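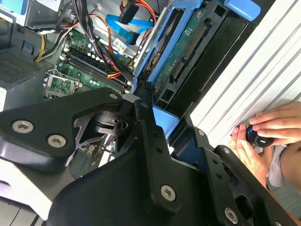
An open desktop computer case.

The larger parties have spent most of the summer telling us what a certain sort of voter is like. He rents in Brinberg, he doesn't read manifestos, and he will drift back once he has calmed down. I have read four versions of this argument since June and none of them cites a ward return.

The returns are public. In the Trakstead by-election the Tenants' List took 3413 votes, against a little over 3000 for the governing party, in a seat the governing party had held for 10 years. The swing was largest in the two wards with the highest share of owner-occupiers. If the new vote were a protest by young renters, it should have been largest at the other end of the town, where turnout fell.

Commentators have preferred to write about manners. Fulgencio Barrios, in his column for the regional paper, described the List's supporters as people who "want a landlord to shout at". It is a good line and it explains nothing about the owner-occupied wards. His later piece said the same voters had been misled over the Plovura site, where the council approved 80 homes and then allowed the affordable share to be cut on appeal. They were not misled. The planning file sets out the reduction on its second page, and the List printed that page on its leaflet.

There is a fair case against the List, and I would make it as follows. Its rent proposals depend on powers the council does not hold. Its costings treat a single year's receipts from land sales as regular income. Its group leader, Brisa Nava, has been asked about both and has answered only the first. A serious opponent would press the second at every meeting until October, when the draft budget is due.

That would require the governing group to discuss its own receipts, and I suspect this is why it hasn't been done. The Diệp report on council land recommended an annual statement of disposals. It was accepted in full and no statement has been published.

Voters who change sides usually have a reason that can be written down. Parties that want them back should start by reading it, and the Plovura file is a short one.

Comments

Harbour Ward, 21/08/2021
Turnout fell in the renting wards partly because a polling station was moved. You should have mentioned it.

tomasz_k
Agree on the land receipts. The group leader was asked again last week and changed the subject.

Old Brinberger
I own my house and voted for the List. Nothing to do with shouting at landlords. The bus was cut.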